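Protokoll Nachbesprechung Besuchstermin bei Grovaton in Ilden, November

Anwesend: Csonka, Csizmadia, Szilágyi, Bárány (ab TOP 2), Blackwood (Protokoll)
Beginn 14:10, Raum 3

**TOP 1 Ablauf des Besuchs**

Empfang pünktlich, Führung durch die Halle kurz, dann Vorführung der Simulation. 60 Minuten waren angesetzt, wurde etwas überzogen. Gezeigt wurde die Anfahrt des Greifers an ein schwarzes Teil auf dem Tisch, alles gerechnet, keine echte Zelle. Umschalten zwischen Greiferansicht und Außenansicht ging ohne Neustart. Greiferansicht lief zuerst auf dem großen Schirm.

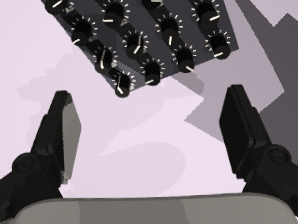

Läuft die Simulation auf unseren vorhandenen Rechnern?
Laut Grovaton reicht ein Arbeitsplatz mit aktueller Grafikkarte, für Serienläufe wird ein eigener Server empfohlen.

Csizmadia fragt das Mindestmaß schriftlich an. Szilágyi will vorher wissen, welche Rechner im Technikum überhaupt noch frei sind, Liste ist von vor dem Umzug.

**TOP 2 Eindruck der Vorführung**

Csonka: Schatten stören die Bildauswertung, wurde vor Ort auch so gesagt. Grovaton variiert das Licht absichtlich, damit das Modell später nicht an einer Lampe scheitert. Einleuchtend, aber wir brauchen dazu Vergleichsläufe mit festem Licht.

Zahlen aus dem Vortrag (Folien fehlen noch): 784 Durchläufe, davon 502 ohne Abbruch. Was als Abbruch zählt, blieb unklar. Csizmadia hat zweimal nachgefragt, Antwort ausweichend. Bárány meint, ein Timeout sei da mit drin, müsste man trennen.

Zur Greiferansicht: Kameraposition knapp hinter den Backen, beide Finger im Blick. Für unsere Gehäuseteile evtl. zu nah dran.

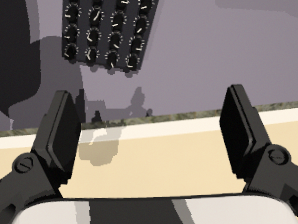 Deshalb Wunsch an Grovaton, die Position der Kamera am Handgelenk frei einstellbar zu machen. Geht lt. Vortrag über eine Konfigurationsdatei, gezeigt wurde es nicht. Szilágyi klärt das telefonisch, nicht per Mail, letzte Mail lag zwei Wochen.

Anbindung an Visov: Schnittstelle angeblich vorhanden, Versionsstand unbekannt. Ohne Visov kein Abgleich mit unserer Auftragsdatenbank, also Ausschlusskriterium. Bleibt offen.

**TOP 3 Außenansicht, zweiter Arm**

Kurze Diskusion, ob zwei Arme am gleichen Tisch für uns überhaupt Thema sind. Csonka dafür, zumindest als Option ins Angebot. Szilágyi dagegen, Platz und Schutzzaun. Gesprochen wurde über die Stellung aus dem Vortrag: Greifer offen über dem Teil, zweiter Arm links.
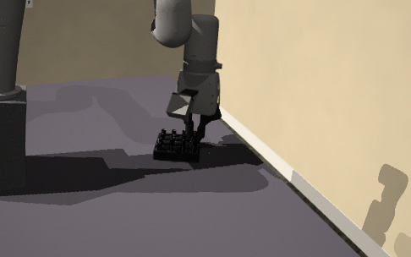

Réka Bárány wandte ein, von außen lasse sich der Abstand zwischen den Armen viel besser beurteilen, sie wolle ohne diese Ansicht keine Freigabe unterschreiben. Außerdem müsse die Kollisionsprüfung im Protokoll der Software auftauchen und dürfe nicht bloß als Warnton laufen.

Einwand aufgenommen. Kommt in den Anforderungskatalog, Abschnitt Sicherheit.

**TOP 4 Gegenbesuch**

Grovaton würde mit zwei Leuten kommen und die Simulation bei uns zeigen. Vorschlag: gleich mit eigenem Bauteil, CAD-Daten vorab. Geheimhaltung noch nicht unterschrieben!! Vorher gehen keine Daten raus. Termin erst, wenn Rechnerfrage geklärt.

**Aufgaben**

- Csizmadia: Mindestanforderung Rechner, Definition Abbruch, Folien anfordern
- Szilágyi: Anruf wg. Kamera, Rechnerliste, Visov-Version
- Bárány: Text für den Anforderungskatalog
- Csonka: Geheimhaltungsvereinbarung, Vergleichsläufe festes Licht anfragen
- Blackwood: Reisekosten Ilden einsammeln, Belege bitte endlich abgeben

Ende 15:05. Nächstes Treffen wird per Rundmail abgestimt.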